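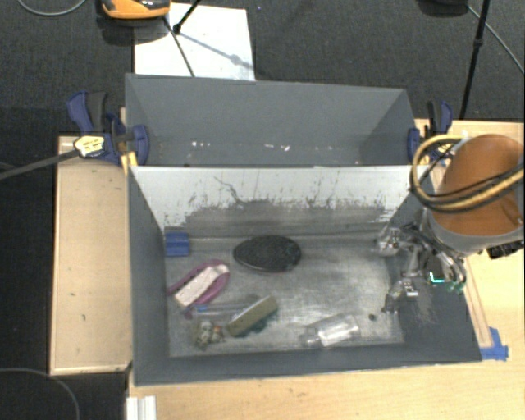
Photo: Brian Muli / Florkeck

Repair Belongs in the Town Budget

January 21, 2022

The town of Grurkbridge spent part of last year deciding whether to keep its repair desk open two days a week. The desk accepted 3,296 household items over its first period of operation, and residents paid nothing beyond the cost of parts. The proposal now before the council would end that service in May.

This would be a mistake. Disposal is already a public expense, paid by every household through the annual waste charge. Repair should be treated in the same way. A lamp that goes back to its owner does not have to be hauled, sorted or buried.

Opponents argue that private shops can meet the need. There are few such shops left in the district, and most decline work worth less than 39 dollars — the very work the desk was set up to do.

The council should fund the service for a further two years and publish its costs each quarter.

Larasati Ngui writes on local government.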